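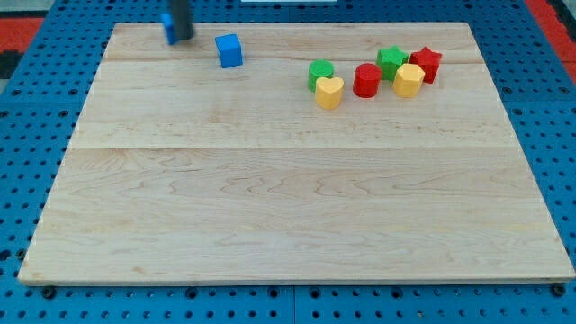 Zemex to Reopen Edge-Glued Panel Line in April

Shop will supply maple and birch tabletops to cabinetmakers and schools

Zemex, a maker of solid wood panels and worktops, will restart its edge-glued panel line in April after a winter shutdown to replace the press and rebuild the drying room. Orders for the first run open Thursday at 8 a.m.

The line makes flat panels from narrow boards glued side by side. Customers use them for tabletops, workbenches, shelving and stair treads. Zemex sold panels from the same building for 20 years before the old press was taken out of service last fall.

"The old press still closed, but it did not close evenly," said Benjie Panganiban, general manager of Zemex. "We were sanding out more than we should have, and that is wood the customer pays for and never gets. It was time to stop and do the work."

The new press holds panels up to 40 inches wide. Wider tops will still be made by joining two panels in a second pass, as before, and will carry a longer lead time. Stock thickness stays the same. Customers who need a thickness outside the stock list should call the sales desk before placing an order, as those jobs are priced one at a time.

The drying room took up most of the shutdown. Crews pulled out the wall insulation, put in new fans and moved the doors so that carts can go straight through to the planer. Boards will now rest in the room for six days after delivery, whatever the season. In past years that time was shorter in the summer, and some customers reported seams opening up once the heat came on in their buildings. Zemex replaced those panels under warranty.

"Most of the calls we got in January were about wood that left here in July," Panganiban said. "You can't argue with that. The wood was telling us it needed more time."

Jaltex, which has supplied glue to the shop since before the shutdown, will continue to do so under a new agreement. The glue is water resistant and is meant for indoor use. Zemex does not recommend its panels for decks, outdoor tables or any place where they would sit in standing water.

Panels will be sold in two grades. The first grade is chosen for even color on one face and is meant for tabletops and counters. The second grade allows streaks, small knots and mixed color on both faces, and costs less. Both grades are glued the same way and carry the same warranty. The shop dropped its third grade, which sold mostly as shelving for basements and garages, and has no plans to bring it back.

Panels ship unfinished unless the order says otherwise. Oil finish can be added at the shop for a flat fee per panel. Zemex suggests that buyers who plan to finish their own panels coat both faces and all four edges on the same day. Leaving the bottom bare is the most common cause of cupping -- more common than bad glue or wet wood, in the company's experience.

A portion of each month's output will be set aside for school wood shops in the county. Schools may order second-grade panels at cost, cut to size, with delivery included on orders of $900 or more. Smaller school orders can be picked up at the loading dock on weekday afternoons. The school program ran before the shutdown as well, and teachers who were on the old list do not need to sign up again.

The restart also brings a change in hauling. Brultness, a regional freight carrier, will handle all deliveries outside the county. Local deliveries will still be made on the company's own truck. Customers are asked to store panels flat and off the floor after they arrive, with strips of scrap wood between them, and to leave them in the room where they will be used for a few days before cutting.

Employees who worked on the line before the shutdown have been offered their jobs back. Two positions are still open, one on the planer and one in shipping. Applications can be picked up at the front office or requested by phone.

The shop will not hold a public opening. Customers who want to look at sample panels may stop by the front office during business hours, where both grades are kept in finished and unfinished form. Samples can be taken home for one week with a deposit.

About Zemex

Zemex makes edge-glued panels, worktops and stair parts from North American hardwoods. The company is owned by the Panganiban family and sells to cabinet shops, furniture makers, schools and homeowners.

Media contact: Benjie Panganiban, Zemex front office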